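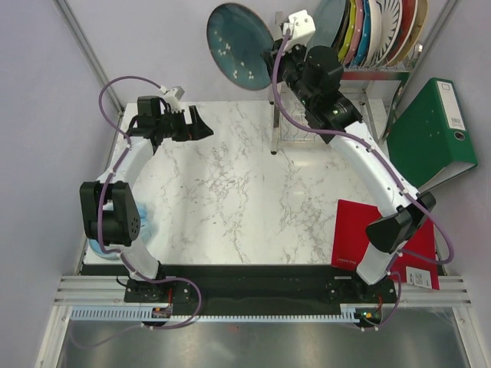
I own one good plate. Well, I own a stack of perfectly fine white ones that came in a box from Fleder when I moved in, and then I own one good plate, and I want to argue that everybody should stop keeping theirs in the cabinet.

My aunt Eirlys had a whole dinner service she never ate from. Lovely stuff, blue with a gold line, and it lived behind glass in the dining room (which we also never used, but that's another essay). We ate our Sunday roast off chipped stoneware in the kitchen while the good set looked on. When she downsized, my cousin Ffion got the lot, wrapped it in newspaper, and put it in her garage. I think she paid 59 dollars for the plastic tubs. So that's forty-odd years of plates without a single potato on them!

I get the worry. Plates break. Mine was a present from Idris, who picked it up at a potter's stall in March and carried it home on his lap on the bus, and for the first two months I barely touched it. I had it standing up on the shelf like a trophy. Then one night everything else was in the sink and I was hungry, so down it came, and I had scrambled eggs on it. Yellow eggs on a dark plate look fantastic, by the way. I'd been eating eggs off white china my whole life and it had never crossed my mind that they could look like that.

After that I used it all the time. Toast, leftover rice, half a grapefruit. I do think food tastes a bit better on it, and I don't care if that's all in my head, because my head is where I do my tasting.

Gervasio, my neighbor, disagrees with me on this and he's not shy about it. His line is that if you use the special thing every day it stops being special, and you've just got yourself an expensive ordinary plate. He has a point about birthdays. His family brings out a big Perketti platter for them, and the kids go quiet when it lands on the table, and I wouldn't want to take that away from anyone. Fine, keep a birthday platter. One! But a cabinet full of things waiting for company that's good enough? Who's coming? If you've got 206 pieces of china back there and you're eating a sandwich off a paper towel, I think you're being rude to yourself.

And about the breaking. Yes, it'll happen. I dropped a bowl I loved last winter, straight onto the kitchen tile, and I said a word my mother wouldn't like and swept it up. I was sad for an evening. But I'd had soup in that bowl for years, and I can still remember how it sat in my hands, and I couldn't tell you one thing about the serving dish I've been protecting at the back of the cupboard except that it has a lid. Maybe it has a lid. I'd have to go check.

So go look in your own cupboard tonight. Pick the one you'd be most annoyed to lose, give it a rinse, and put your dinner on it, even if dinner is fish sticks. Mine usually is.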